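In defence of the small sandwich

I went to a buffet lunch in April where the sandwiches were the size of roof tiles. You took one, you needed both hands for it, and then you stood there with no hand left for your drink. I've been cross about it ever since, and as I run the lunch counter at Ostelitz, I have decided to be cross in writing.

My view is that a sandwich on a counter should be small, it should be cut in a triangle, and it should sit on a plain tray with a decent bit of space to itself. I know, I know. People say it looks mean. Bilal Daher, who had the counter before me, used to pile everything up until the baskets overflowed, and he told me a customer buys with their eyes and their eyes are greedy. He sold a lot of lunches, I'll give him that! But he also binned a lot of bread, and I was the one carrying the bags out.

The triangle matters because you can see what's in it. Cut a sandwich square and all you show people is crust, but go corner to corner and there's the long side with its stripe of red and stripe of green against the white bread, and you don't need a label or a chat with me to know whether you fancy it.
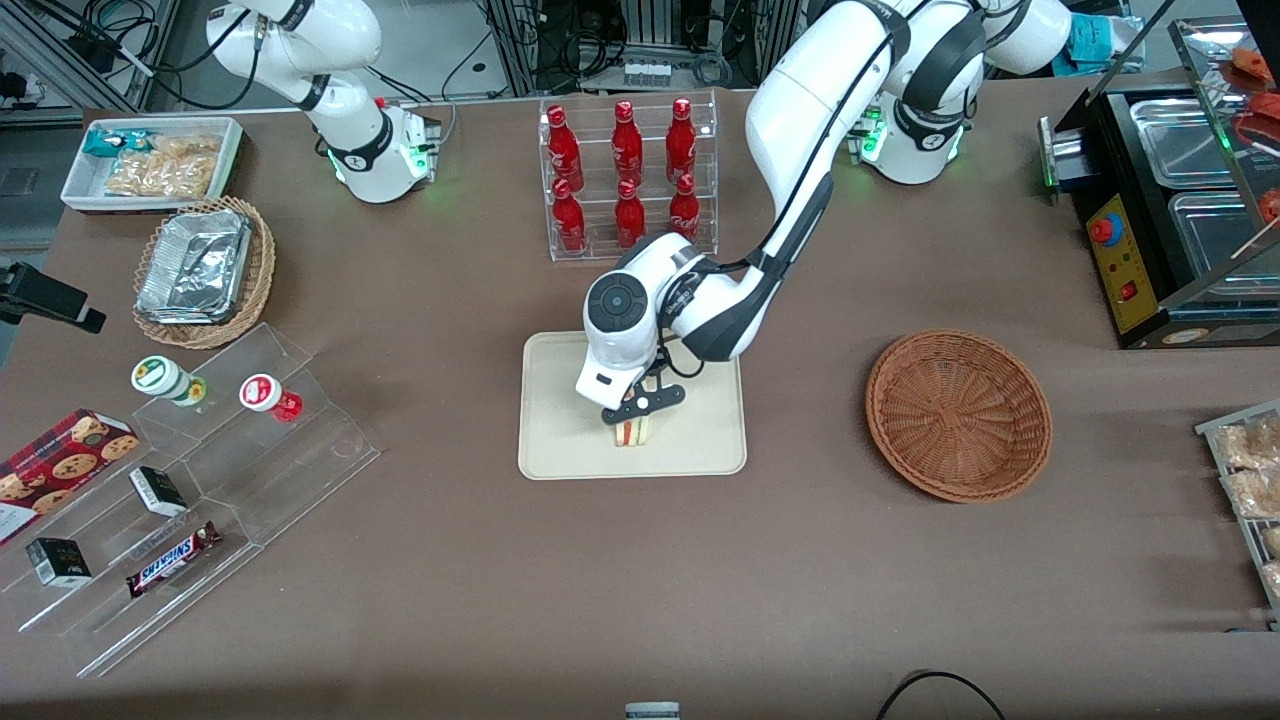
Then there's the question of what goes next to it, and I have strong feelings here too. Bottles belong at the back, in a clear rack, where people can reach over for one after they've picked their food. Put them at the front and you've built a wall. We tried it for 30 days and I spent the whole time moving bottles so people could find the pastries.

Baskets I'm softer on. I love a round wicker basket (my gran's kitchen at Perna was full of them) and I think bread looks happier in one than on any kind of plastic. My only rule is to let it go empty. An empty basket at two o'clock tells people lunch went well, and I'd sooner look at that than at one lonely roll going hard. The Mostetti café up the hill tops theirs up right until closing and I always wonder who eats it all.

Fryers, though. I'd put ours in a cupboard if I could. Tully, who does the mornings with me, says the fryer is what brings people in, and she's probably right, but it takes up a whole corner and everybody's eyes go straight to it. So it stays at the far end, and the cold food gets the middle of the table, which it deserves.

Anyway, we did 184 lunches last week with the small triangles and plenty of people came back for a second one. I'm perfectly happy with that. Come and have two.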